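4.2 Loss of Gripper Signal During Placement Trials

The most serious fault in the study occurred during the placement task, in which the arm picks up a small block and sets it down on a round plastic lid. The task was chosen because it is short and easy to reset. Of the 2,727 attempts recorded at the Prundley site, 12 ended with the gripper opening without a command while the arm was still moving. In 2 of these, the arm then continued downward and pressed its fingers against the work surface until the current limit stopped it. No person was hurt, and the arm itself was not damaged.

The controller log showed no error in any of the 12 cases. The planned path was correct, the joint positions matched the plan, and the open command was never sent. The fault was therefore placed between the controller and the gripper, and the inspection turned to the wiring.

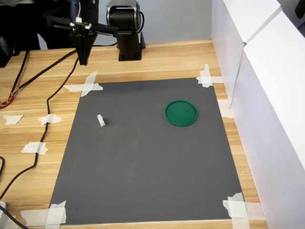
Figure 4. Work area for the placement task, with the green lid and white block on the taped mat and cables running along the left side of the table.

Signal cables at the Prundley site were routed over the tabletop and held with tape. This arrangement was quick to change between tasks, but it gave no strain relief at the connectors. Vaida Petrauskas and Raimonds Zariņš repeated the task with the gripper line monitored at both ends. They found that a light pull on the cable, of the kind produced when the arm reached the far side of its range, was enough to break contact for a short time. When contact returned, the gripper restarted in its default state, which was open. The controller read the restart as normal operation and did not pause.

Two separate weaknesses were thus involved. The first was mechanical and was corrected by clamping the cable near the connector and leaving a fixed length of slack. The second was a matter of design. A gripper that loses its signal should hold its last position, and the arm should stop until an operator clears the fault. The revised firmware, written by Mirko Caputo, applies both rules and records each restart as a separate event.

The repair was tested at the Krūmiņa site under the same speed and load settings. Forced disconnections were made by hand at different points in the motion. The arm stopped in every case, although on one occasion the block slipped from the fingers after the stop. The cause of the slip has not been found, and the grip force during a hold is still under review.

The 12 affected attempts were removed from the success rates given in Section 4.1 but were kept in the safety record. Sites that use the earlier firmware should keep hands clear of the mat whenever the arm is powered, including when the gripper appears to be idle.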